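May 21, 2019
Notebook, sim bench / handle task

Picking up from the Purves handover. Şengül wants the written rules for sim runs done before anyone touches the cell again, so this is me getting them down while I remember. Will tidy later (probably won't).

Started with the naming mess. Three of the saved runs from December have no seed in the log, no gripper model version, nothing. Can't be replayed. Barış tried for most of a morning and gave up. So rule one, no seed no result. If it isn't in the header it didn't happen, don't put it in a slide, don't quote it to Brillard.

Rule two. Fixed batch of 200 starts per policy, same list for everyone, list lives in the shared folder and is read only. No adding "easy" starts. No dropping the ones where the arm begins too close. If a start is bad, write down why and we retire it for all policies at once, new list number.

Contact settings. We had two people running different friction on the ball end and comparing numbers like they meant something. Friction, damping and step time now go in one file, Evell format, checked in. Changing it needs a second pair of initials. Same as a torque limit on the real arm and I want it treated the same.

Approach: fingers pointing at the knob, stop short, hold, then close. The hold is the part people skip. Spec says 16 control steps with no commanded motion before first contact. I know it slows the batch. Keep it. Without it the closing force check has nothing to compare against and we're back to guessing.
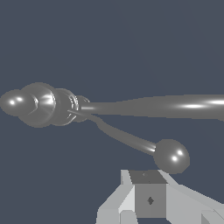
Speed cap near the handle stays on in sim even though nothing can get hurt. Had this argument again with Barış at lunch. His point: sim is where you find out what happens without the cap. Fair, but then it's a separate run type, tagged UNCAPPED in the name, and never goes in the same table. He's ok with that. Şengül ok too I think, need it in writing from her.

Collision meshes. Visual mesh looks great and means nothing for contact. Check the collision shape seperately every time the handle asset is swapped, overlay on, all sides. The Cudance export closed up the space between lever and rod last time and the policy learned to lean on a wall that wasn't there. Lost 8 days on that. Add to checklist:
- overlay viewed, initials
- scale checked against drawing
- joint limits on lever, both ends, moved by hand
- mass not left at default

Success definition. Currently "lever past threshold at end of episode". Too loose. It passes a bump with the back of the finger. Change to lever past threshold AND contact was on the inner finger faces when it moved. Log both anyway, old number and new one, so we can still line up with the Purves tables. Expect the rates to drop, warn people before the meeting and not during.

Render settings: don't care for state policies. For camera policies lights and background go in the header same as the seed. The plain background is the baseline. Varied ones are extra and get their own line.

Gate for going to hardware: 3 clean batches in a row, different seeds, zero force limit trips. A trip is a trip, even if the episode ended in success. Someone other than the author of the policy signs. E-stop test the same day, not the day before. First hardware runs at reduced speed with one person on the pendant and doing nothing else, no laptop.

Open:
who owns the contact file when Barış is away
do we re-run the old batches or just mark them unverified (I vote mark)
force limit in sim vs real, numbers don't match, find out which one came from the datasheet
ask Şengül if the Brillard people need our format or thier own

Batch one on the new list is set to go tonight, header filled in, hold on, cap on. Initials still missing on mesh overlay, do that first.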